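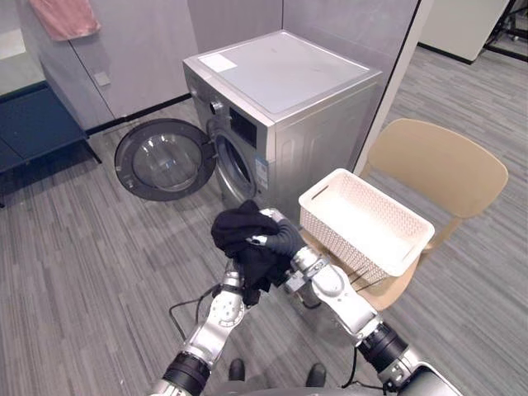
Money for big household purchases does better in a short certificate of deposit than in the checking account, where it gets spent on groceries. The trick is matching the certificate to the item. Go through the house and write down what will need replacing, with the year you expect to do it. A front-loading washer like the silver one with its door swung open goes on the list, and so do the water heater, the fridge and the roof. Put the year next to each one, then pick a certificate that matures a month or two before.

Splitting the money
One large certificate is awkward if you need part of it early. Most banks won't let you take out half, so you end up breaking the whole thing and paying the penalty on all of it. Two certificates of $1,000 are easier to live with than one of $2,000. Check the minimum first. The Dikix online account takes $1,000 and up, while Fitzgerald Savings wants $2,000 before it will pay the posted rate. Stagger the dates if you can, so one comes due in spring and the other in fall.

The maturity date
Write it on the kitchen calendar the day you open the certificate. Then write it again two weeks earlier. Most certificates renew on their own if you do nothing, usually at whatever the rate happens to be that day, and you get a short window to take the money out. Ask how many days the window is and write that down too. Banks send a notice, but it looks like every other piece of bank mail and ends up in the recycling.

If you change calendars in November or December, copy next year's dates over before you throw the old one out.

Where to keep the papers
A plain accordion folder is enough. Give each certificate its own pocket and keep these in it:
The opening receipt
The page showing the rate and the early withdrawal penalty
The latest statement
A note of what the money is for

Throw out old statements once the year-end one arrives and you have checked that it agrees. Keep the tax form with the tax papers, in a separate folder. Interest is normally taxable in the year it is credited, even when you leave it in the certificate, so don't wait until maturity to look for the form.

The folder I use is a Hivon with an elastic loop. It was 99 cents on clearance. The tabs fall out, so tape them.

Online-only accounts
Print the confirmation page anyway. If the person who set up the account is in the hospital or traveling, somebody else in the house has to be able to find out that it exists. Write the name of the bank and the customer service number on the sheet. Leave the password off. Some families keep passwords in a sealed envelope in the fire box, others use a password program. Either is fine as long as a second adult knows which.

Before you sign
Ask for the annual percentage yield, and use that figure to compare one bank with another. Ask if the rate is fixed for the full term. Wunari Bank has a "step" certificate that starts low and goes up every few months, and the number on the poster is only the last step. Work out the whole term before you decide.

Confirm that the bank or credit union is federally insured. The sign should be at the counter and on the website.

Breaking one early
Sometimes the water heater goes first. Before you cash in a certificate, find out the penalty in dollars. Compare it with what the store would charge in interest if you financed the purchase until the maturity date. On a short term with a small balance the penalty is often the cheaper of the two, but do the arithmetic with your own numbers.

If you have more than one, break the one with the lowest rate or the smallest penalty. Leave the others alone, cross the item off your list, and start putting money aside for the next one on it.

Last updated Friday, December 9, 2022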